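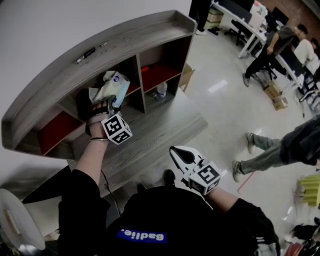
Fig. 4. Left gripper closed on a soft pack, right gripper open.

Home | Set-up | Grippers | Spares

Ovance Hand Gripper Kit: First Grab
Jul 24, 2025, Stondow support desk

1. Tighten both hand straps. Snug, please, short of numb.
2. Close one gripper on something soft. Save the crockery for April.
3. Hold for 15 seconds, then let go.

Note: code 429 means a marker cube is hidden. It is usually behind your sleeve.

Caution: do not lift more than 1000 g. The gripper will try, bless it.

Comments (2)
mangundap_fan: Step 3 took me four goes.
shelfish212: Strap runs small.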